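Search this site Enter keywords Go

Print this page | E-mail this page

About Us

Welcome, and thank you for stopping by! We are Luletti, a small research company that works on one fairly stubborn question: how do you get two robot arms to share a job on a tabletop without a person writing out every motion ahead of time? We've been at it for 6 years now, and we still enjoy coming in to work on it (most mornings, anyway).

We started out in a single rented room with one secondhand arm and a great deal of optimism. The second arm came later, and with it came nearly all of our interesting problems. One arm only has to worry about the thing it's picking up. Two arms have to worry about each other, and about whose turn it is, and about what to do when both of them would like the same cup.

Our method is called Etano, and it's what most people write to us about. A person first guides the arms through a task a handful of times, usually 25 demonstrations, and Etano learns from those which arm ought to lead and which ought to hold back. It keeps checking as it goes, so the lead can change hands in the middle of a task. We like to practice on ordinary tableware, cups and bowls mostly, over a plain dark cloth, and we change the starting positions as often as we have the patience for.
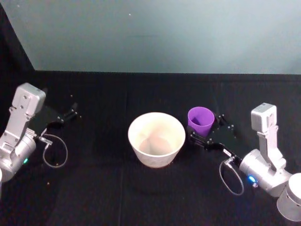
Why do you use two arms if one could do the job?

For a single cup, one arm is often plenty. Most household and kitchen work is made of longer jobs, though, with something to steady while something else gets moved, and an arm that has never had a partner doesn't learn how to wait for one. We train the pair together from the first day, even on the easy tasks, and the harder ones go better for it.

Our most recent result comes from a study we named Kinyua. We ran 179 trials with Etano choosing the lead arm, then ran the same tasks again with the lead fixed in advance. Letting the lead change cut the number of times the arms blocked each other by around 20 percent, and the biggest gain was on the stacking tasks, which had given us the most grief. Pouring hardly improved at all. We have a few theories about that, none of them good enough to print, and we'd love to hear yours!

The software we use to record and replay demonstrations is called Havar. It began as a weekend script and has grown a bit shaggy over the years, but it does its job, and we share it with university labs that ask. Write to us and tell us a little about your setup, and we'll send along the current version with the setup notes.

We're always glad to hear from students, teachers, and fellow tinkerers, and we do read everything that comes in, though it may take us a while to answer.

Print this page | E-mail this page

Contact | Copyright Luletti. All rights reserved. | Back to top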